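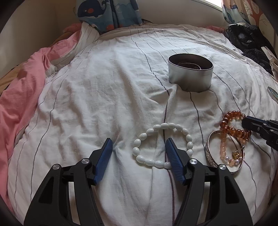
Why does the booking calendar show the guest cottage as free when the channel manager has it blocked?

The two systems are reading different time zones. The calendar on the website is set to UTC and the channel manager is set to Halifax time, so any block that starts or ends late in the evening lands on the wrong date.

Home Tickets Knowledge Base Status Contact

Ticket 248
Property: Dratetwood Cottages
Product: Skillitz calendar sync
Opened in: April
Status: Closed
Assigned to: Volodymyr Zinchenko

Reported problem

Owner has blocked three nights in the channel manager for the Gostasness cottage. The website still offers the first of those nights and a guest has booked it. The other cottages look fine. Owner has cleared the browser cache and tried a second computer with the same result.

Log

9:10 a.m. — Called the owner. Confirmed the block is in the channel manager and shows the right dates there. Asked her to stop taking website bookings for Gostasness until we call back. She will phone the guest herself about the double booking.

9:25 a.m. — Checked the sync status page. Last successful sync was at 9:15. No errors listed. The feed is being picked up every 15 minutes as it should be.

9:40 a.m. — Downloaded the calendar feed and opened it in a text editor. The block is there. It has a start time and an end time attached. Blocks for the other cottages are all-day entries with no times. This looks like the difference.

10:05 a.m. — Owner says she made the Gostasness block on her phone. The others were made on the office computer. The phone app fills in the current time unless "All day" is switched on. She made this one after supper, so it was saved as starting at 9:30 p.m. Halifax time. In UTC that is already the next day.

10:20 a.m. — Checked the website settings under Property > Regional. Time zone field is blank. When it is blank the plugin falls back to UTC. Owner doesn't remember it ever being filled in. The site was moved to the new host over the winter and the field may have been lost then, but I can't confirm that from the logs we have.

10:30 a.m. — Set time zone to Halifax. Saved. Ran a manual sync. The calendar did not change.

10:45 a.m. — Manual sync only pulls entries that have been edited. The old block was already stored with the wrong date. Went to Tools > Calendar > Rebuild and rebuilt Gostasness only. Took four minutes. All three nights now show as unavailable.

11:15 a.m. — Rebuilt the Ngcobo cottage as well, as the owner had made one block there from her phone. It was off by a day too. No bookings affected.

1:30 p.m. — Test block made on the phone at my request, with "All day" off. Came through on the correct date. Test block deleted and the deletion came through on the next sync.

2:00 p.m. — Owner asked whether past bookings could be wrong. Exported the last 300 entries and compared start dates in both systems. No other mismatches. Sent her the spreadsheet.

Resolution

Time zone set on the website. Calendars rebuilt for Gostasness and Ngcobo. Owner will switch on "All day" when blocking dates from the phone.

If you see the same fault

1. Go to Property > Regional and check that the time zone is filled in and matches the channel manager.
2. Save, even if it already looks right.
3. Rebuild the calendar for the affected unit. Don't use "Rebuild all" during the day if you have more than 100 future bookings — the website calendar goes offline until it finishes.
4. Compare the next two months by eye.

If the dates are still out after a rebuild, attach a copy of the feed file to your ticket. A screenshot of the calendar doesn't show the times.

Follow-up

Asked development whether a blank time zone could bring up a warning on the sync status page. Request logged, no date given. Guest was moved to another cottage by the owner. Nothing further needed from us.

Print this page | E-mail this page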